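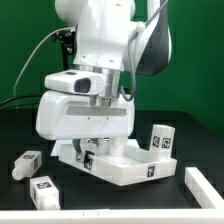

Drallow support wrote back before I'd finished my coffee, asking whether I'd tried cancelling the farm supper seats in the Asten booking page and adding them again one by one. I had! Twice! So I'm keeping this ticket open and putting everything in one place, so I don't have to tell the story from the top every time someone new picks it up.

Ticket: supper club seats showing as sold out when they aren't
Status: open
Opened: 4 May 2024

What's going on: we run a long-table supper in the barn at Altaden, one sitting, family style, and people book through the page. The spring lamb night has 17 seats left by my own paper list (yes, I keep a paper list, and this week I'm very glad of it). The page says sold out. Folks who try to book get bumped to the waitlist, and then the waitlist sends them a cheerful note saying seats are available. They click, and it's sold out again. Round and round they go.

What I tried first: logged out, logged in, different browser, my phone, my sister's laptop. Same thing everywhere. Then I changed the seat total up by one and back down, which fixed a similar mess for us in April when we did the asparagus lunch. No luck this time.

Update, late morning. Support asked if we use menu options. We do, and I think this is where it gets interesting. The lamb night has a choice of main: lamb shoulder, or the stuffed squash for the non-meat eaters. Each one has its own limit, and I'd set the squash limit to 5 because that's how many the kitchen wanted to prep. All 5 squash are gone. The lamb has loads left. But the page seems to see one option full and slam the door on the whole dinner.

So I took the limit off the squash completely, just to see. The page opened right up! I got very excited and told the kitchen, and then 4 more squash orders landed before I could put the limit back. The kitchen was less excited. (They're coping. There's a farm nearby, Bauerfeind, that can let us have a few more squash out of storage, so everyone gets fed.)

Update, after lunch. Put the limit back at 9 to match what's been ordered, and boom, sold out again. So I can make it happen whenever I like, which I'm told is good news for the tech people, even if it doesn't feel like it from this end. Sent over the booking list and the exact steps:

Open the dinner, go to menu options, set a limit on one main that equals the number already ordered, save. Leave the other main with no limit. Look at the public page. Sold out.

Support says thanks, they see it on their side too now, and it's gone over to the people who fix things. They didn't give me a day for that.

For now I've done this: squash is off the page as a choice, and there's a line in the dinner notes asking anyone who doesn't eat meat to email us before booking. It's clunky and I don't love it, but 2 bookings have already come through fine and the confirmation emails look right, with the dessert and the wine pairing listed properly.

Still need from support, please: can you clear the people stuck on the waitlist so they stop getting those notes? I've emailed them all myself, but a couple have had the "seats available" message again since then and they're getting a bit short with me, and fair enough. Also, does the same thing happen with the wine pairing limit? I've got one set on the June dinner and I'd like to know before I put it on sale.

Leaving this open until I hear back on both.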